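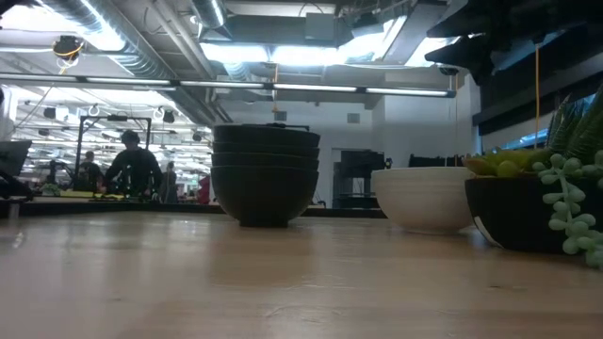 Stacking bowls was sold to me as a solved problem years ago, so why are you still hiring people for it? Roksolana Harasym left that under our last advert, and it's such a good question that we're opening this one with it.

It isn't solved! An arm can do a tidy job one afternoon and make a mess of the same bowls the next morning, and we want to know why. Sater, our household chores project, is looking for 15 people to join us from April. You'd spend your shifts guiding a pair of arms through clearing, sorting and stacking, then marking each try as good, clumsy or failed. Dishes first, laundry later (we can't wait for the socks).

We don't mind what you did before. Kitchen porters, shelf stackers and parents of small children all know things about clutter that we don't. Patience matters, and so does saying plainly when something went badly.

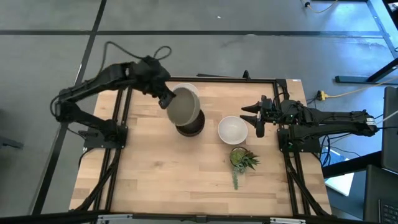 Do I need to know how to program?
Everything is done by hand controls, and we teach you those in your first week on full pay.

Shifts are four hours, at our Willach site. To apply, write to the Sater team at Sokau with a few lines on the household job you'd most like a machine to take over, and how you do it yourself.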